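Fibres and Traces: notes for week two
Evening course, Retbridge, 16th September

Welcome back, everyone, and do help yourselves to the spare handouts by the door. Tonight is all about fibres – the little bits of thread and fluff that pass from one thing to another whenever they touch. A jumper rubs against a car seat, and each may come away with a bit of the other. Under the microscope at 400 times magnification we'll look at cotton (a flat, twisted ribbon) and then wool, with its lovely overlapping scales.
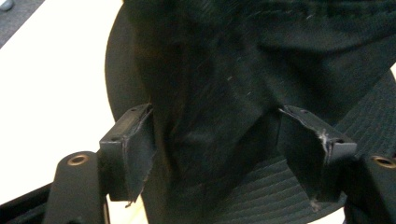
One of last year's students wondered whether a single fibre could ever prove that someone was in a room, and was rather disappointed when I said no! It can support a story, but cotton in particular is everywhere, and undyed cotton tells us very little.

Lifting with tape comes next. Press the tape down gently, peel it back slowly, stick it to a clear sheet and label it before you touch anything else. Please don't leave the labels till the end – I did that at Fistdale one February and lost a whole evening to it.

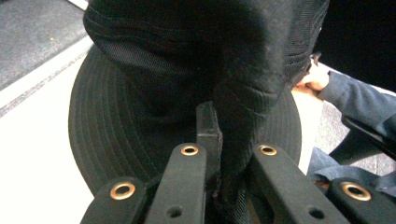 Would washing get rid of everything, a reader of the online notes asked, and the answer is that it removes a good deal but can also move fibres from one garment to another.

For next time, read section 10 of the course pack and bring a hand lens.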